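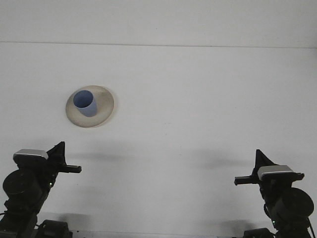 Department of Residential Dining, Tableware and Service Standards

When the Girden dining hall reopened in April, students noticed the menu first and the dishes second. Ntombi Ngcobo, who oversees tableware for the department, had spent most of the winter on the dishes.

The hall seats 300 and now sets out a round, shallow plate in cream and a plain blue cup. Ngcobo said the pairing was chosen after a trial at Dundelel House, where residents returned 626 comment cards.

"People wrote more about the cups than we expected," she said. "They wanted something that could be carried on a plate from the counter to the table, and they wanted a color they could find again after getting up for bread."

The light blue was the third shade considered. A white cup was withdrawn early. "On a white table it disappeared," Ngcobo said. "Staff clearing at the end of breakfast were leaving them behind. With the blue we have had very few of those reports."

The plate drew more debate. Some members of the kitchen staff favored a deeper dish with a narrow rim, which stacks higher. Ngcobo asked for the broad rim and kept to it. "It gives the hand somewhere to go," she said. "A cup of tea on a shallow plate, with toast beside it – that is what most of our residents have at 7:30 in the morning."

The department holds 2,228 pieces of tableware across its three halls, and almost 90 are retired each month for chips or cracks. Retired pieces go to the Machala storeroom, where the sound ones are set aside for receptions.

Asked whether the remaining halls would change over, Ngcobo said Tronstead would be next, once its present stock had run down. "We do not throw out a good plate," she said. "Tronstead will have the cream and the blue when it needs them."

Residents with comments on the new tableware may leave a card at the service counter in any hall.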